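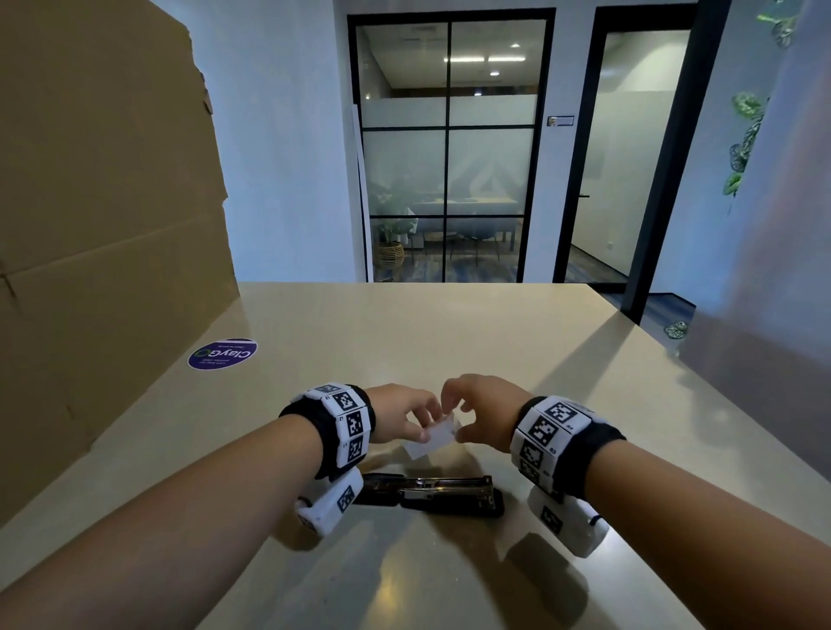 Articles > Automation > Interviews

September 19, 2018
By Wiebke Kramer

Filed under: Grippers & Cameras

Ignacio Marín compares grippers for a small firm called Prerkach, and he begins every comparison with human hands. "First I must know how a person does the task," he told me. "Only after this I can say if the gripper is bad or the task is bad."

His list has 20 desk tasks. One of them is the handling of small folded paper, and it is the one he speaks about most. "With two fingertips you feel the edge of the paper. Our two-finger gripper feels nothing, so it presses too hard and the paper bends."

For the human part, the person wears a band with printed markers on each wrist, and a camera at head height looks down on the table. I asked why he did not choose gloves with sensors. "We tried gloves in June. People became slow and careful. With bare hands they work as they always work."

The weak point is the light. A glossy table gives reflections, and a marker which turns away from the camera is lost. His colleague Hildegard Sauerland wants a second camera at the side. Marín is not sure yet – it means one more thing to calibrate.

Of the grippers tested until now, he prefers the Prirkus, which has soft pads. In 60 trials with paper it dropped five. The older hard gripper dropped 20. "But for the stapler I would still take the hard one," he said. The tests with the second arm start next month.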